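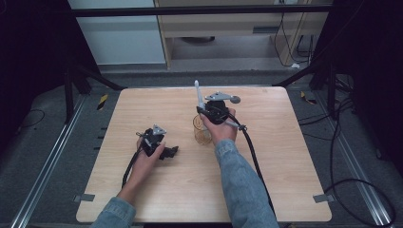

Table, cup, denim sleeves. The cup is the one with the orangey tint.

Right, a short thread about plastic cups, a subject I have somehow held opinions on since November.

The ribbed see-through sort is the best cup ever made and I will hear no arguments. It survives being dropped. It makes tap water look like a holiday. It stacks, until one day it doesn't unstack and you own a very tall cup.

We bought 14 of them for the kitchen at Trusthorpe. There are now seven. Heino says cups "move on". Heino has a desk drawer I am not allowed to open.

Yi-chun wanted glasses with a bit of weight to them. Yi-chun has never had to sweep under that fridge.

My one rule is that a cup lives in the middle of the table. Put it near the edge and you're basically offering it to the nearest elbow. I have explained this to Ka-ming up to 31 times, with gestures.

Also, pale wood tabletops show every tea ring. Wipe them the same day or give the ring a name.

Replies asking where to buy the cups: no idea, the shop shut. Replies telling me to get a coaster: I've muted you, Hamidreza.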